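Category: Home Decorating > Textbooks > Color and Walls

Chapter 3. The Accent Wall

Paint sellers say one dark wall makes a small room look bigger. I have my doubts. Martim Cardoso, who taught this course before me, painted 40 student rooms and kept notes on each. Most owners liked the new wall for a month, then pushed a bookcase against it.

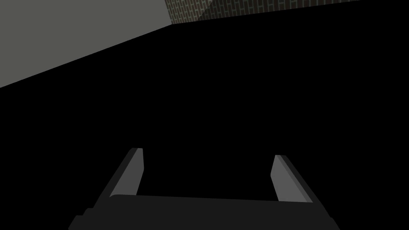 Which wall should get the accent color?
Usually the one behind the bed or sofa, where the eye already goes. If you can't pick one, leave all four alone.

Be careful with sample cards too. A chip from Flullent looks calm in the store and loud by lamplight. Solberg sells a kit for $399 that claims to fix this, and a cheap sample pot does the same job.

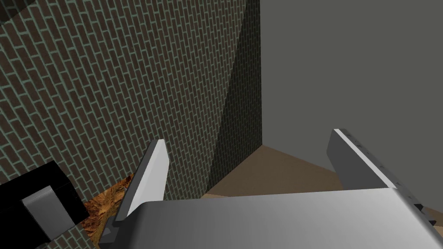

Paint a large patch, then look at it in the morning and again at night. Wait a few days before you buy the rest. We will come back to trim in the next chapter, where the claims get even bigger.

Comments

Wilfredo Sarmiento: Did the dark wall in my den. Room looks the same size, only darker.

flilero_fan: Disagree, ours looks great. Maybe you all picked bad colors?

Contact | Copyright Dela Peña Press | Back to top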